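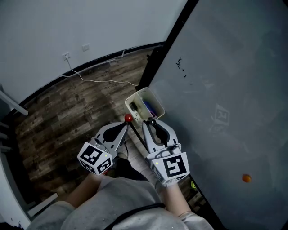 4. Steaming velour, fleece and knit sportswear

Applies to the Purix upright garment steamer. Read Section 2 (Filling and first use) before starting.

CAUTION: Steam burns skin. Do not steam a garment while it is being worn. Keep your free hand above or to the side of the steam head, never behind the fabric.

Before you start

1. Check the care label. If it shows a crossed-out iron with steam lines beneath it, do not use the steamer on that garment.
2. Close all zippers and empty the pockets. Turn printed or rubber-coated logos to the inside.
3. Hang the jacket on the wide hanger. Hang the pants by the waistband from the clip bar, with the side seams together.
4. Fill the tank to the MAX line with clean, cold water. Do not add starch, scent or vinegar.

Steaming

5. Set the dial to 2 for velour and fleece. Settings 3 and 4 are for cotton and linen and can flatten the pile for good.
6. Wait until the ready light stops blinking. Point the head at the floor tray and press the trigger until the steam is free of drops.
7. Hold the head 2 inches from the fabric. Move from top to bottom in slow, straight passes. Do not let the head rest on the pile.
8. Steam cuffs, collars and waistbands from the inside. Elastic should not get more than two passes.
9. Release the trigger. Brush the pile in one direction with the soft brush while the fabric is still warm.
10. Leave the garment on the hanger until it is fully dry to the touch before folding or packing.

Note: Polyester blends may look darker where steam has settled. The color evens out as the fabric dries. If a mark stays, see Section 6.

Note: Garments marked 100% acrylic should be tested first on an inside seam. Some acrylic knits stretch under their own weight when warm; lay these flat on the Bedus mat (sold separately) and use setting 1.

Shutting down

11. Turn the dial to 0 and unplug the unit.
12. Let it cool for 30 minutes, then empty the tank. Water left in the tank leaves scale in the pump.

CAUTION: Do not wrap the hose around the pole while it is hot.

Replacement brushes and clip bars can be ordered from Bellamy Parts, Brutedville. Quote the part number molded into the old item.

Section 4 revised July 2025, L. Kapoor. Checked by H. Alcantara.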